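Chapter 2
Choosing a Recording Service for Handling Tasks

After this chapter, the reader should be able to compare offers from companies that supply demonstrations of manual work, and to write a short request for such a service. We assume that Chapter 1, on the gripper and its limits, has been read.

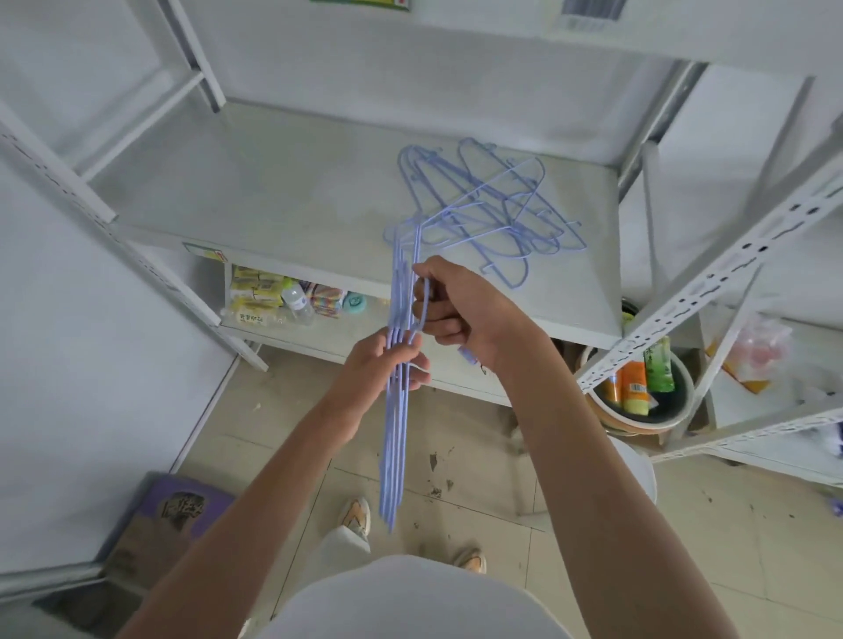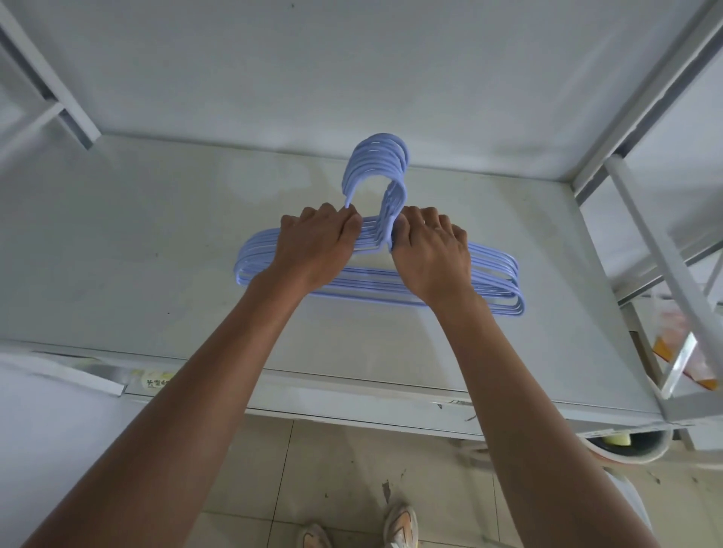
Thin coated-wire hangers, handled in a bundle with both hands.

A robot for shop and storage work is today often bought together with a data service. The seller of the arm delivers the machine, and a second company delivers recordings of people who do the same work by hand, seen from the height of the head. In our course we use the offer of one such company, Drovetti, as the main case. Its basic package contains 1134 short recordings in 23 task groups, and the customer may name further tasks for an extra fee. When you read an offer like this one, look first at the kind of objects it contains. Boxes and bottles are easy to find in every catalog. Wire hangers are a more serious test, as their outlines repeat one behind another when they are nested, and a camera has difficulty to say where one ends and the next begins. The grip also deserves attention. With the bundle upright, one hand is around the middle and the other holds the hooked tops; with the stack lying on the shelf, both hands meet at the necks. A customer whose robot has only one arm must ask how much of this material can be used at all.

2.1 The case of the Posbridge store

The household store in Posbridge wished to automate the arranging of small goods on open metal shelves. Alžběta Hubáček, who was responsible for the purchase, received two offers. The first came from Drovetti and the second from Nishad, a smaller supplier with its office in Dalldale. Nishad asked a lower price, but its recordings were made at a clean table with a single object at a time. Drovetti recorded in working shops, with the ordinary goods left in their places.

Hubáček requested a trial set from both suppliers on 29 August 2022. Her colleague Wiebke Teuber prepared a list of 19 questions, which is printed in full at the end of the chapter. The questions on rights and storage took the longest to answer, and the replies from Nishad arrived only in September. We will return to them in Section 2.4.

Before you continue, read the two terms below. They are used differently by different suppliers, and a contract should define them.

Task group: a set of recordings with the same goal, for example "place hangers on shelf". The objects may vary in color and size.

Episode: one recording from the first movement toward the object until the hands are withdrawn. Some suppliers count a failed attempt as an episode and invoice it at the full price.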